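Unit 14: Hand-held gripper kits for demonstration recording
Course handout, revised 26/03/2025
Lecturer: Ayman Morsy

1. Scope

This unit reviews the Manole kit, a two-handed recording set supplied by Esurix. It is read alongside the unit on the Lotix arm, which takes the same jaw geometry. You should already know how a jaw-width signal is logged and why its zero must be set before each session.

2. What the kit contains

The standard kit has two grippers, a mounting plate for each, two cables and a licence for the Sastano logging software. The operator holds one gripper in each hand and carries out the task directly. No arm is needed while recording. The software stores jaw width and hand pose on a common clock, and the two channels are merged on export.

The cables are the weak point of the design. A cable that pulls on the wrist shows up in the pose data as a slow drift, and the drift is hard to remove later. Route both towards the operator and leave slack.

3. Task class: small lidded containers

Hinged lids are a useful test for a two-handed kit. One gripper has to steady the body while the other works on the lid, and the forces on the two sides differ. Glass adds a further difficulty — the jaw pads have less grip on it than on card or soft plastic.
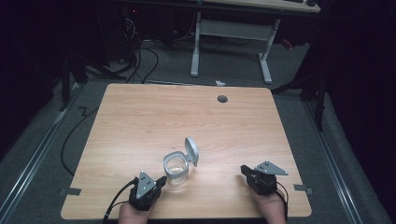

Fig. 1. Manole grippers, one in each hand, with a flip-top glass jar on the table. Lid open.

Note the spacing of the grippers in Fig. 1. The right-hand unit is turned slightly inward, with its tips towards the jar. In the marking scheme, a wide approach of this kind is accepted provided that neither gripper crosses the midline before first contact.

4. Points for and against

Setting up takes 20 minutes, most of it spent on calibration. A trained operator can record 70 usable runs in a session; the course target is 105 runs per pair of students over two sessions. Jaw width is reliable across the full stroke. Pose is less so when the hands are close together, and the export tool gives no warning when samples are lost. Esurix changed the export format in January, so files made before then must be converted.

5. Preparation for the lab

Read the calibration sheet. Bring one small container with a hinged lid, empty and clean. Write down the order of contacts you expect for each hand — body, lid, release — and hand it in before recording starts.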